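Print this page | E-mail this page

Search this site: Enter keywords Go

An afternoon at the Girow lab open day

April 3, 2025

I almost didn't go! It had rained all morning, the bus to Salasbridge only runs every now and then, and I'd already been to one open day this year (the Norko one in January, which was mostly brochures and a very long line for coffee). But a friend had a spare ticket for the Girow lab and I'm a sucker for anything with the word "robot" on the poster, so off I went with my umbrella and a sandwich.

The lab is on the second floor of the old Wannasri building, the one with the green stairwell that smells like floor polish. They take you around in small groups. Ours was led by Aileen Castillo, who talks fast and walks faster, and she skipped the usual history-of-the-department speech and took us straight to the tables. I loved her for that.

What they're working on is getting a robot arm to follow plain spoken-style instructions. I don't mean "go to position such-and-such." I mean stuff like "move the red one over by the yellow ones," typed in by a person the way a person would say it. The arm doesn't have a hand or fingers. It has a rod on the end, and it pushes things. I asked if that wasn't a bit of a step down from a gripper and Aileen laughed and said pushing is plenty hard, thank you. If you nudge a block off center it spins away from you, and then you have to come around the other side and fix it. I tried it at home later with a pencil and a bar of soap and she's right, it's maddening.

The training part was what I'd come for, and Necati Çınar gave that talk, standing by a whiteboard that badly needed a wipe. First, people steer the arm themselves and just shove blocks around for a while with no particular task. Then other people watch the recordings and write down what happened in each little piece: "slide the star next to the cylinder," that kind of thing. So the sentence comes after the movement. I had assumed it went the other way around — you hand somebody a list of jobs and record them doing each one — and he said they did start out like that, but everybody kept stopping to read the next job and the recordings were full of dead time. With the new way they got over 2000 labeled pieces out of the sessions, against 300 with the list.
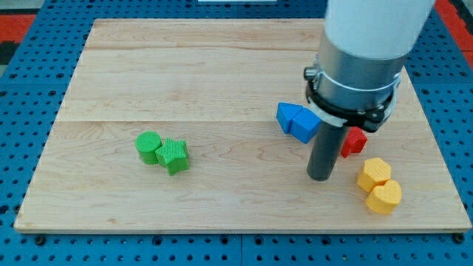 The other thing I liked is that you can change your mind halfway. Tell it to take the heart to the left, wait a second, then tell it you'd like it up by the cube instead, and the program is supposed to pick up the new sentence from wherever the rod happens to be. Necati said the older version had to finish the first job before it would listen to you (I have worked with people like that). He was pretty frank about the weak spots, too. Groups of the same color give it trouble, and so does any instruction with "between" in it, and when two blocks are touching it sometimes can't separate them without dragging both along.

For their last round of tests they used 29 instructions that weren't in the training set at all, written by people from another department who hadn't seen the recordings. He wouldn't give us a score! He said they were still arguing over what counts as "next to," and whether a thumb's width of space is a pass or a fail. A man in our group wanted to know why they couldn't just measure it, and that turned into a good ten-minute discussion that made us late for the next stop. Aileen kept looking at the door.

Next stop was the machine shop, which was fine, lots of drills, and after that there was a poster session in the hallway. I skimmed it, to be truthful, since my feet hurt by then. One poster compared people's wording for the same push and it was funny how different they were. Some wrote a whole polite sentence and some wrote "blue left."

Practical stuff if you're thinking of the next one: wear flat shoes, the elevator is for freight only, and the cafeteria closes at 2, so eat before your tour. Sign-up is at the front desk and the groups fill up quickly. I'm going back in the fall if they'll have me, and I'm going to ask about "between" again.

Print this page | E-mail this page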